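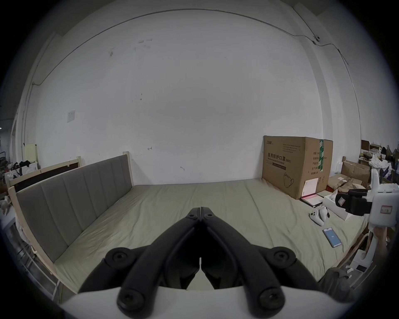

4. First practice run on a bed

You've built the Flikura hand gripper, the pads line up, and now comes the fun part! A bed is a great first workspace. The sheet gives a little under the fingertips, so a clumsy approach won't hurt anything.

4.1 Pull the sheet fairly flat. A few creases are fine.

4.2 Squeeze the handle until the fingertips meet. If you can see more than a hairline between them, go back to the pivot screws and adjust before you record.

4.3 Put one soft item on the sheet, within easy reach. Cloth is very forgiving and bunches up differently every time – perfect for learning.

4.4 Hold the gripper by the base of the handle, bring it over the cloth and check the indicator lights.

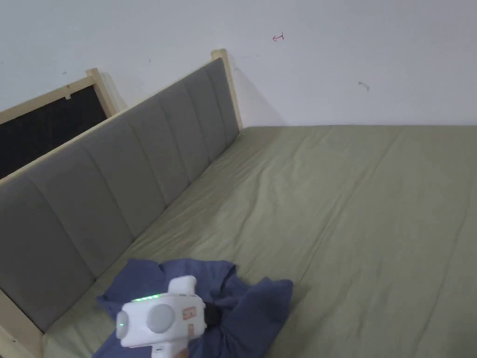
Gripper over a crumpled blue cloth, green lights showing.

4.5 Lower the jaws, close them on a fold, lift, hold for a slow breath and let go. Start a new take in Vollik for each attempt.

Note: Our first Warndale set ran to 122 takes, and we threw out 12 of them for rushing the release. Slow hands make lovely data.

4.6 Move back over bare sheet between takes with the jaws empty.

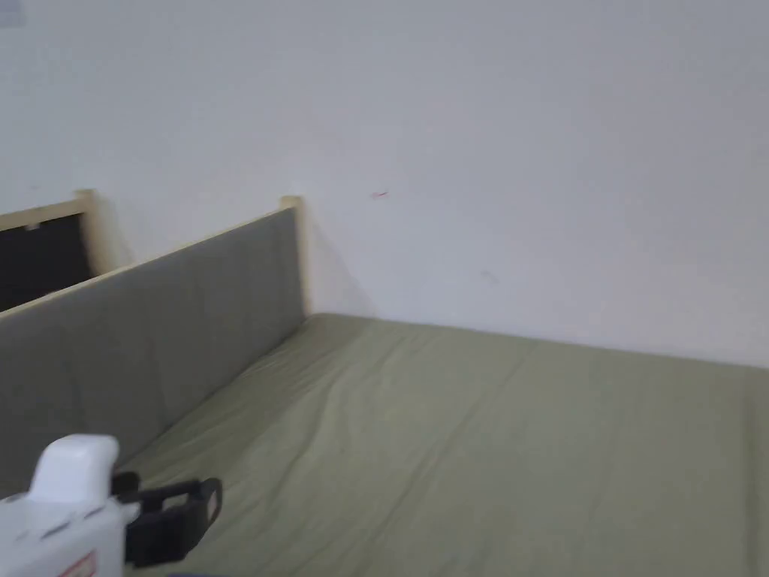 Keep this return move loose and easy, and vary the path a bit each time. It's tempting to trace the same neat arc over and over, but a mix of approaches gives the Gatchalian trainer much more to chew on.

Caution: Keep your free hand clear of the pivots while the arms are closing. They pinch!

Caution: Never set the gripper down on its fingertips. Lay it on its side.

4.7 Save the session, then go on to section 5 to trim your takes.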